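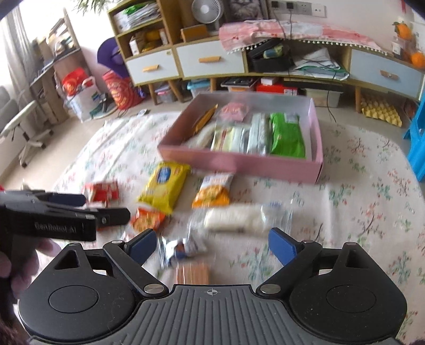
Snack box open on the flowered quilt.

Nerkell Hand Vacuum Review: Good on Crumbs, Weak on Hair

Posted 12/4/20
Filed under: Floor Care, Small Appliances

Price paid: $100
Bought from: Etim online store
Battery: 3,000 mAh, not removable
Warranty: 2 years
In the box: vacuum, crevice tool, brush tool, wall bracket, charging cable, spare filter

I bought the Nerkell in March to replace a Zirkmont that had stopped holding a charge. The Zirkmont was fine while it lasted, but the battery was sealed in and a repair would have cost more than the vacuum was worth. The Nerkell has the same problem on paper. I bought it anyway because it was lighter and the dust cup looked easier to empty. It has been used most days since then, mainly in the living room and kitchen and once a week in the car.

Build and handling

The body is hard gray plastic with a rubber strip under the handle. It doesn't feel expensive, but nothing has cracked or come loose. The power switch is a slider on top, and it stays on when you push it forward. I prefer that to a trigger. The Zirkmont had a trigger, and my finger got tired before the couch was done.

Weight is mostly toward the front. You notice this if you hold it out at arm's length to reach the top of a curtain, and after a minute or so I want to put it down. On floors and seats you can rest the nose on the surface and the balance stops mattering.

There are two power levels. Low is good enough for a kitchen counter. High is loud, with a whine to it that the low setting doesn't have. I can hear the television over low but not over high. If you have a baby asleep in the next room, use low or wait.

Suction on fabric

Most of what I clean up is food. We eat on the floor in front of the television more than we should, and I don't own a rug that goes in the washing machine. The quilt does, but I'm not going to wash it every time someone opens a bag of chips.

On a flat woven rug the Nerkell picks up dry crumbs in one pass on high. On a quilt or any loose cloth it tries to swallow the fabric. You have to hold the cloth tight with your other hand and keep the nozzle tilted so that only the front edge touches. Once I learned to do that it worked well. The brush tool helps too, because the bristles hold the opening a little way off the cloth. I wish they were longer.

On couch cushions it is better than the Zirkmont was. The crevice tool is narrow enough to go down between the seat and the arm, and the end is cut at an angle so it doesn't seal itself against the side. It has come up with coins a few times, and they rattle around in the cup without doing any harm that I can see.

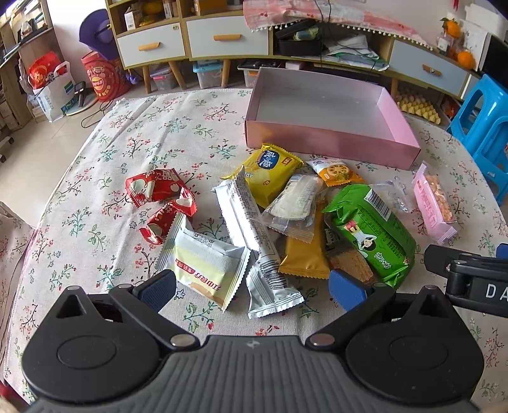
Suction matters less than nozzle shape once the mess is small and dry, and the Nerkell's nozzle is wide and flat with a low front lip. Flour, salt and coffee grounds go straight in. Larger flakes tend to get pushed along by the lip until you lift the front slightly. Wafers are the worst for this. A brown wafer biscuit on a flowered tablecloth is the sort of snack I mean: break one and you get powder plus thin, flat pieces, and the flat pieces lie under the lip and slide. Pick up the wrappers by hand before you start. A small one went up the nozzle in the first week and sat across the opening to the cup, and I spent a while thinking the motor had gone.

Hard floors and the car

On tile and wood there isn't much to say. It cleans what it touches. The exhaust comes out of both sides near the back, and it will blow light dust away from you if you bring it in from the wrong angle. I start at the wall and work out.

In the car it does the seats and the trunk well and the floor mats badly. The mats in my car are a short, stiff carpet, and sand from the lake road outside Irnmont works its way down to the backing. The Nerkell gets the loose layer on top and leaves the rest. I still take the mats out and beat them against the fence. A vacuum at the gas station does the job in one go, so if sand is your main trouble I would keep feeding it quarters.

Hair

We have a cat with medium-length hair. The brush tool collects the hair on the outside of the bristles and very little of it reaches the cup. I end up pulling it off by hand and throwing it in the trash, which I could have done with a damp rubber glove in the first place. If you are buying a hand vacuum for pets, look for one with a powered roller. Nerkell doesn't sell a roller for this model.

Emptying and filter

The cup comes off with a quarter turn. There is no flap at the bottom, so you pull the filter out first and then tip the cup over the trash. Some dust always gets on your hand. The filter is a pleated cone inside a mesh cone, and both can be rinsed under the tap. The manual says to let them dry for a full day. I use the spare while the first one dries, and I'm glad it was included. The Zirkmont came with one filter and no way to buy another without ordering a whole cup.

After several months the pleated filter has turned gray and doesn't rinse back to white. Suction drops when it needs cleaning and comes back after it has been washed. I tap it out every few uses and wash it when tapping stops helping.

Battery and charging

A charge gets me through the living room and kitchen on a mix of low and high, with a bit to spare. It won't do the living room, kitchen and car on the same day. The light on the handle goes from green to red with very little warning, and then it shuts off completely. I would have liked it to slow down first.

It charges overnight from the bracket. The bracket screws are too short for drywall with any texture on it, so I used my own. The cable plugs into the bottom of the bracket, and the vacuum has to be pushed down until it clicks. If you only hang it there it looks like it is charging, but it isn't. I found that out twice.

Buying it

The listing on Etim had 3,081 customer ratings when I ordered, and the low ones were nearly all from people with dogs. After using it with a cat I agree with them. Shipping was quick and the outer box was bigger than it needed to be.

What I like
Light enough for daily use on floors and seats
Slider switch that stays on
Spare filter in the box
Narrow, angled crevice tool

What I don't like
Poor with hair
Pulls in loose cloth on high
Sudden shutoff when the battery is low
Bracket screws

Would I buy it again? For crumbs on rugs and furniture, yes, though I'd wait for a sale. For pet hair or a sandy car, no. The battery is still holding up the way it did when it was new, and I will update this page if that changes.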